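Simulated household task packs: is the Catterall door set worth buying?

Print this thread | E-mail this thread
Last updated: Thursday, 4:40 PM

gralau_wayne
We are looking at the Catterall door set for a two-armed mobile robot. It's a pack of simulated homes with doors that have working hinges, plus a year of updates. The quote we got is 3,000 for the lab license and 2,000 if we go without the scripted demonstrations. I have until the end of January to spend the money. Has anyone used it for more than a weekend? The sales page is all kitchens and I need doors.

ipap
We've had it since the fall. Short version: the doors are good, the rest of the house is so-so, and the documentation is thin. I'd get it again at the lower price.

Slightly longer version. The door set has 16 home layouts. Each one has interior doors you can set to any starting angle, and the hinge friction and the door weight are both exposed in a plain config file. Handles are a separate module. If you don't load them, you get doors meant for pushing only, and it took me a day to find out why my handle detector never fired. The answer is on the last page of the setup guide.

The robot model loads with both arms and the body. You can swap in your own if your joint names follow their list. Ours didn't, so I wrote a small converter. It's an afternoon of work if you know your own robot file well.

One thing to check before you pay is the default camera pose. In the layout I use most, the view comes in tilted hard and stays that way until you change it in the sensor file. The walls lean, and you see the gripper, the door and the next room all on a slant. 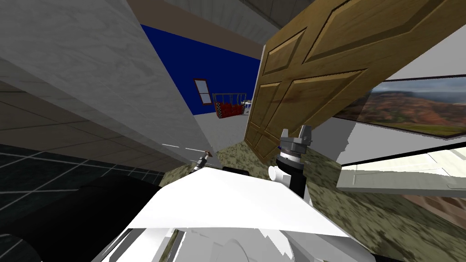
stemton_dev: The tilt is not a default, it's a setting. There are two camera profiles in the sensor folder, and the installer picks one according to the robot you choose. Choose the generic robot first, then load your own over it, and the view will be level. I wouldn't mark the product down for that.

ipap
I did choose the generic one first. I got the same result on two machines. Maybe your version is newer than mine. Mine says 1,089 in the build line.

stemton_dev
Mine is later than that. OK, so it may have been fixed. Still, they should say so in the release notes, and I can't find it there either.

gralau_wayne
Useful, thanks. What about contact? Our last simulator let the fingers sink into anything flat. If I push on a door with a fingertip I need the door to move and the finger to stay outside of it.

holger_i
This is the part I can speak to. I ran the push tests for our group in Erkville. We used the same policy in Catterall and in the simulator we already had, and compared the door angle at the end of each push.

Contact at the fingertips is solid on flat areas of the door. It is less solid at the panel grooves. The panels are modeled as real geometry, with the grooves cut in and the bevels there, and that makes a difference if you drag a finger sideways. The tip can catch in a groove and the force reading jumps. On a real paneled door you would get some of this too, but I think they overdo it. There's a switch called simple collision that treats the door as one flat slab. With it on, the jumps go away and so does the catching. We train with it on and test with it off.

The wrist view is what sold it to our group. You get the open fingers and the surface of the door in one picture, and the shading in the grooves is clean enough that our edge finder worked on it with no tuning.

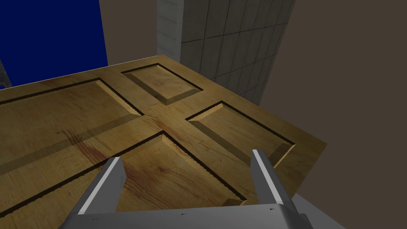

Wrist view over the door panels, fingers open. Posted by holger_i.

scoman
I'll disagree with Holger on the wrist view. The grain is too nice. We trained a grasp network on those doors and it learned the grain pattern. We moved it to a painted door in the hallway and it had no idea where it was. You have to turn on texture randomization from day one, and then you lose the good looks you paid for.

holger_i
You would have to randomize in any simulator. I don't count that against this one.

scoman
I count it because the randomization is slow. It reloads the whole house each time. With the free tools we used before, we could change one material and leave everything else in place. On our machine a reload takes long enough that I go and do something else.

ipap
Sorin is right about the reload. There's a way around part of it. Load several copies of the layout with different materials at the start of the session and switch between them. It eats memory, but the switch is quick. Support told me this by e-mail. It isn't in the guide.

gralau_wayne
How is support in general?

ipap
One person answers, and the answers are good. Expect two or three days. Don't write on a Thursday if you want to hear back that week.

stemton_dev
Same experience. I reported a hinge that rotated the wrong way in one layout and got a patched file back. It was a single line. I could have changed it myself if I'd known where to look.

gralau_wayne
Last question from me, then I'll stop. Are the scripted demonstrations worth the extra thousand? I'm told they cover opening, closing, and driving through.

Moderator note: the reply below was written as a short review for our members' page. It is posted here in full because it answers the question.

Demonstrations in the Catterall door set

I used the demonstrations for two months with a two-armed robot model, mainly on the layouts where the door opens onto a second room. These are the harder ones. The base has to keep clear of the wall while the arm deals with the door, and the gap between the two can be narrow from where the robot sees it. The script has to place the base, bring the gripper up near the door and keep the other arm out of the way.

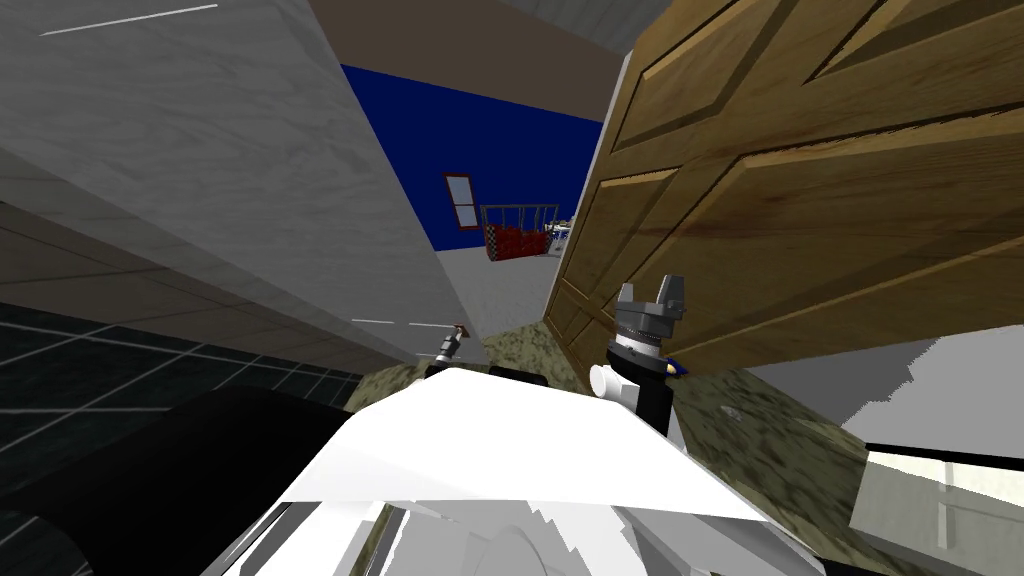
Poppy Entwistle
Reviews editor, simulation and test tools

The opening scripts are the best of the three kinds. They are written as short stages with names that make sense, and each stage can be run by itself. If your robot's reach is different from the one they used, you change the approach distance and the rest mostly follows. I had to edit the turning stage for one layout with a counter close to the door.

The closing scripts are the opening scripts run backward. This works for a light door. With the weight turned up, the arm lags and the fingers lose the edge. I wrote my own closing script in the end and didn't use theirs again.

Driving through is the weak one. The base follows a fixed path and does not look at the door while it moves. If the door swings back, the robot drives into it. For collecting training data you can throw those runs out with a simple check on the contact log, and almost a third of mine went that way. For a baseline to compare against, I would not use it.

The logs are plain text with one line per time step. Joint positions, door angle and contact force are all there. Images are saved separately and matched by step number. Depth is available but turned off, and turning it on slows the run.

My advice to Wayne depends on who will do the work. A group with somebody who already writes motion scripts should buy the lower license and write their own. A group starting from nothing will get the thousand back in the first couple of weeks, from the opening scripts alone.

P.E.

scoman
Agree on the driving scripts. I'd add that the other arm is parked in the same position in every demonstration. If you want both arms doing something, you're on your own.

holger_i
We did the opposite of what Poppy recommends. We have people who write scripts and we still bought the full license, so we'd have a common starting point when comparing with other labs. No regrets, but I see her point.

gralau_wayne
Thanks, all. I've asked for the 2,000 license with a trial of the opening scripts. They said they'd consider it. I also asked which build fixes the camera profile and will post the answer when I have it.

ipap
Please do. I'd like to stop editing that sensor file after every update.

Print this thread | E-mail this thread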